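Last updated: Tue 30 October

3. Drying habits and the shared kitchen

We went into the Wiltside study expecting the washing itself to be the interesting part. Water use was the reason for the work, after all, and the kitchen diaries were laid out with that in mind. What came back was far richer. Of the 1702 diary entries collected in September, nearly 60 per cent said something about drying, although the diary sheet had no box for it. People wrote in the margins, on the backs of pages and once on a till receipt pinned to the sheet.

The strongest pattern is a split between the two housing blocks. In Grutar House, where each kitchen is shared by several flats, dishes were mostly left to drain and put away by whoever needed the space next. In the Usman Street flats, where kitchens are private, the tea towel still rules. We had assumed that shared kitchens would push people towards quick drying, as the worktop is in such demand. The diaries point the other way, and we were delighted to be wrong. Draining seems to work as a kind of parking: a dish on the rack is clean and out of dispute, and it can stay there without anyone being thought lazy. The same dish left in the sink drew complaints within the hour.

Position on the rack matters too. Diary keepers in Grutar House wrote of a "front" and a "back", with mugs and small bowls at the front for the next user and dinner plates behind. Several described the moment of lifting a plate in or out as the point where things go wrong — a large plate needs clear room on both sides, and a full rack rarely gives it. The open racks discussed in this section are general-purpose ones for plates and other tableware (Figure 2). Closed draining cupboards, found in only a few of the Usman Street kitchens, are left for Section 5.
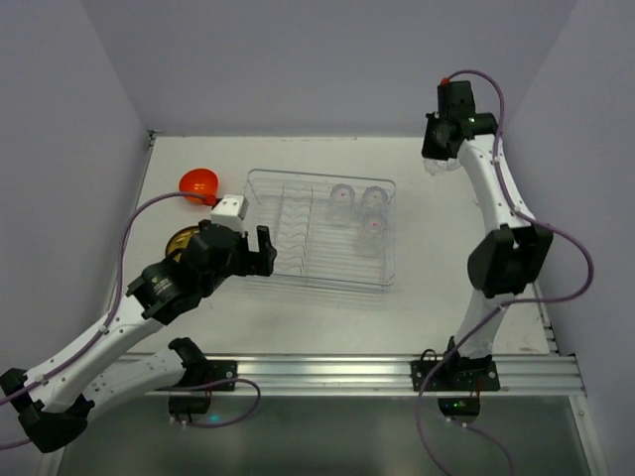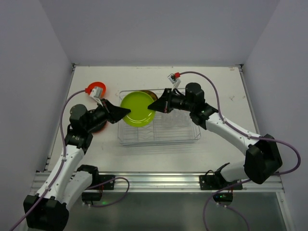 Figure 2. Dish racks on a white tabletop. In the second picture a round green plate is held above a wire rack.

Tea towels deserve a study of their own. Using the Zisitz scale for household tidiness, we found no clear link between a tidy kitchen and towel drying, which surprised everyone on the project. Age made little difference either. The best guide was the kitchen a person grew up with, and diary keepers who mentioned a parent's habit nearly always shared it. Mixed households were the liveliest to read: one partner drains, the other dries, and the cutlery gets done twice. We return to these households in Section 4, where the water readings show that their disagreements reach as far as the rinse.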